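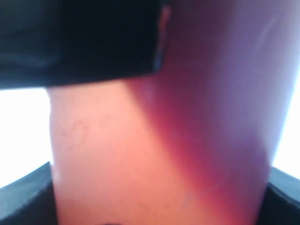 **Will the arms replace the line staff at Lerkitville?**

They take over portioning and saucing only. The 9 people on those stations move to packing, checks and changeovers, on the same pay grade.

**Who do I tell if a station stops?**

Your shift lead first, then Beverley Hulme in the Pickering office. Please don't restart it yourself until you have done the training.

**How long is the training?**

Two half-day sessions, both paid. Around 95 people across the site will have finished by August.
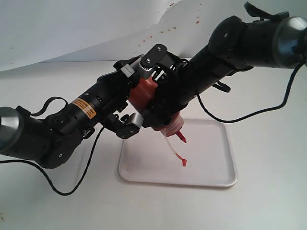 Sessions cover the stop button, safe distances and cleaning. Cleaning stays a staff job, and each shift has 10 extra minutes for it.

**Can I ask to stay on hand portioning?**

Ask your lead. Wandov orders are still done by hand.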